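Entretenir un plateau de table en bois massif huilé

Mis à jour le 12 décembre 2025

Cette fiche concerne les plateaux en bois massif finis à l'huile dure ou à l'huile-cire. Elle ne s'applique ni aux surfaces vernies, ni aux stratifiés, ni aux placages de faible épaisseur. En cas de doute, déposer une goutte d'eau sur une zone peu visible : sur une finition huilée ancienne, le bois fonce légèrement au bout de quelques minutes, alors que sur un vernis intact la goutte reste en surface sans changement de teinte.

Matériel nécessaire

Huile dure incolore (essais réalisés avec Plilov Mat)
Savon neutre pour bois, type Asis
Abrasif grain 180 et grain 240
Cale à poncer en liège
Chiffons de coton non pelucheux
Pad blanc non abrasif
Gants en nitrile
Récipient métallique avec couvercle, rempli d'eau

Étape 1 : nettoyage

Dépoussiérer le plateau à l'aspirateur muni d'une brosse souple. Diluer le savon dans de l'eau tiède selon les indications de l'étiquette et passer un chiffon bien essoré dans le sens du fil. Rincer avec un second chiffon, puis essuyer. Ne jamais verser le mélange directement sur le bois. Les résidus de cire ou de silicone doivent être éliminés à ce stade, faute de quoi l'huile n'adhérera pas de manière uniforme.

Laisser sécher une nuit entière, à l'écart d'un radiateur.

Étape 2 : ponçage

Poncer au grain 180 en suivant le fil, sans appuyer. Sur un plateau composé de lames collées, traiter la surface d'un bout à l'autre à chaque passage, même si l'usure est limitée à un seul endroit. Un ponçage localisé laisse une cuvette et une différence de teinte qui ressort après huilage. Terminer au grain 240, puis retirer toute la poussière.

Un grain trop fin ferme le pore et limite la pénétration. Il est inutile de monter à 2000 : le bois devient brillant au toucher mais absorbe mal le produit.

Étape 3 : contrôle en lumière rasante

Éteindre le plafonnier et placer une lampe au ras du plateau, du côté opposé à l'opérateur. Les rayures transversales et les restes d'ancienne finition apparaissent alors nettement. Déplacer la lampe d'un quart de tour et recommencer. Sur un bois brun à l'aspect mat, une ombre portée se confond facilement avec une tache ; seule une marque qui reste en place quand la lampe bouge doit être reprise au ponçage.
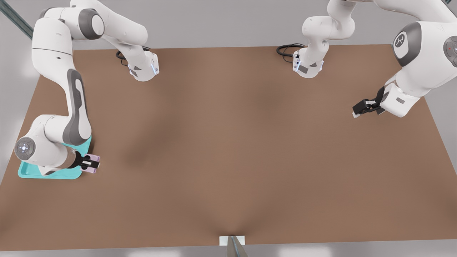 Plateau brun d'aspect mat (image de synthèse), avec des zones d'ombre diffuses.

Étape 4 : première couche

Mélanger l'huile sans la secouer. Verser une petite quantité au centre et l'étaler au pad blanc, d'abord en cercles, puis dans le sens du fil. La couche doit être mince. Traiter aussi les chants et, si possible, la sous-face : un plateau huilé d'un seul côté échange l'humidité de façon inégale et peut tuiler.

Attendre le temps de pénétration indiqué par le fabricant, puis essuyer tout l'excédent. Une surépaisseur non essuyée reste collante et devra être reprise à l'abrasif.

Étape 5 : seconde couche

Au total, 2 couches suffisent pour une table de salle à manger. Égrener très légèrement au grain 240 entre les deux, dépoussiérer et appliquer la seconde de la même manière, en réduisant encore la quantité. La température de la pièce ne doit pas dépasser 25 °C, sinon l'huile tire trop vite et les reprises se voient.

Étape 6 : durcissement

La table peut recevoir des objets légers dès que la surface est sèche au toucher. Attendre 5 jours avant d'y poser une nappe, un sous-main ou un appareil à patins de caoutchouc. Pendant cette période, essuyer immédiatement tout liquide et ne pas utiliser de savon.

Sécurité

Les chiffons imprégnés d'huile siccative peuvent s'enflammer spontanément. Les immerger dans le récipient métallique aussitôt après usage, refermer le couvercle et les déposer en déchetterie. Ne pas les laisser en boule dans une poubelle. Aérer la pièce pendant toute l'application.

Défauts courants

Surface poisseuse après séchage : excédent non essuyé. Frotter au pad blanc avec un peu d'huile fraîche, puis essuyer à sec.

Auréoles claires : humidité enfermée sous la finition. Laisser sécher plusieurs jours, poncer, huiler de nouveau.

Taches noires près d'une pièce en acier : réaction des tanins, fréquente sur le chêne. Appliquer une solution d'acide oxalique (Drarkach ou équivalent) en respectant la notice, rincer, laisser sécher et reprendre à l'étape 2.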